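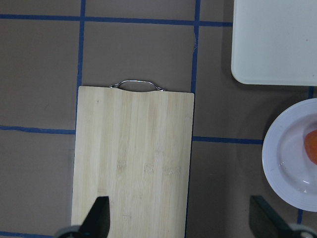 The Dundon Light Rail is a passenger rail line serving the city of Dundon and the smaller communities strung out along the river to its east. It is run by Movance, the regional transit operator, and most people in town simply call it "the river line," a name that appears on no map but on a good many handwritten signs in shop windows. The present service opened on 3 May 2021, after a long stretch in which the only way to get from Cleneo to the downtown market without a car was a slow bus with a great many stops.

History

Rails had run along the river before. A freight branch once carried grain and lumber down to the Dundon docks, and although the trains stopped long ago, much of the roadbed stayed in public hands and was used as a walking path. When the city began to think seriously about rail again, this old strip of land was the natural place to start, and the walkers (who were very fond of their path, and said so at length) were given a new one alongside the tracks.

The stretch through Nwankwo Square took the most patience. Water pipes under the square turned up in places where the old drawings did not show them, and the street was opened and closed several times before the tracks could be laid. Older residents still give directions by where the fences used to be. 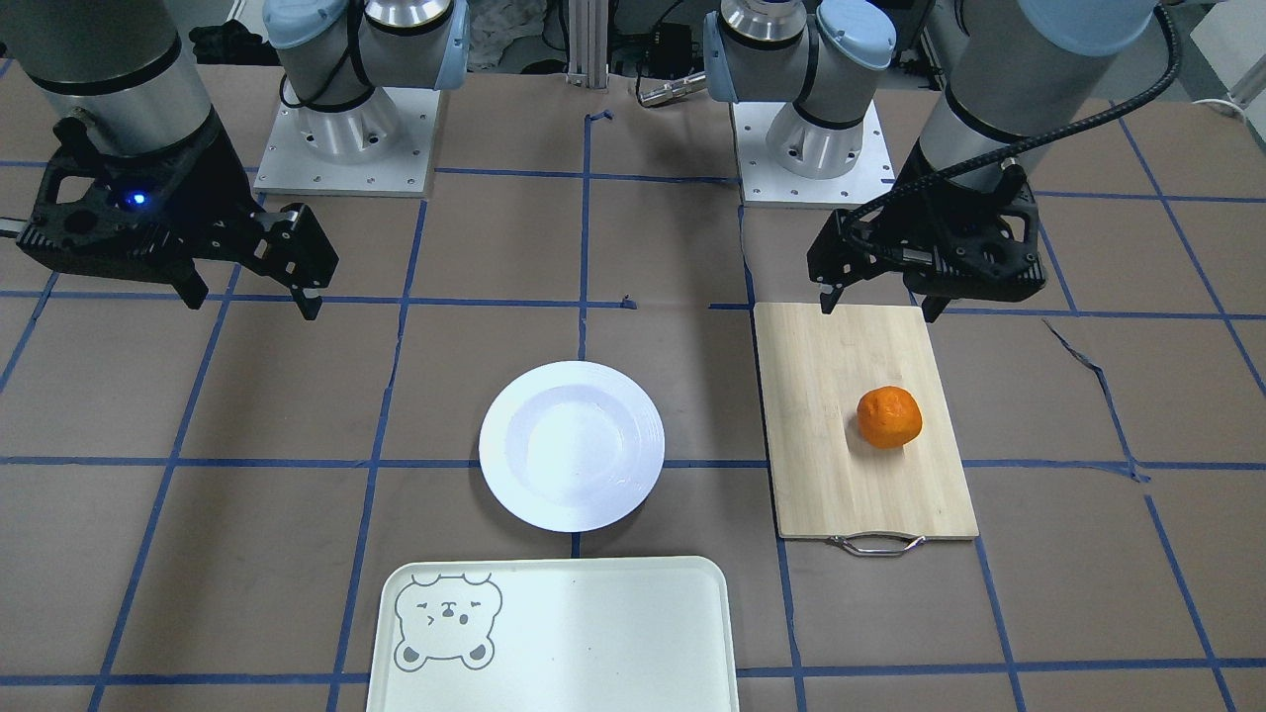

Route and stations

The line has 5 stations. Starting from the west, they are Dundon Central, Market Street, Nwankwo Square, Mill Bend and Cleneo. Dundon Central is the busiest of them, and is shared with the city buses, which pull in on the north side of the building. Market Street is the only station below ground level, set in a shallow cutting with stairs at one end and a ramp at the other. Cleneo, the eastern end of the line, has a parking lot with 200 spaces, and on summer mornings it fills early with people heading the other way, out to the lake trails.

Ridership

Movance counted 2241 riders on an average working day in the first full year of service, and 3238 in the year after that. The busiest month is August, when the county fair is held near Mill Bend and extra trains run late into the evening.

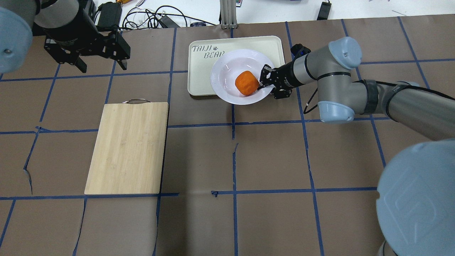
Fair traffic has its own little customs. Trains leaving Mill Bend after the fireworks stop at every station whether or not anyone has pressed the button, and bicycles, which are welcome for the rest of the year, have to stay off the last two departures. Riders may use an ordinary ticket on the extra trains, and children traveling with an adult ride free all month.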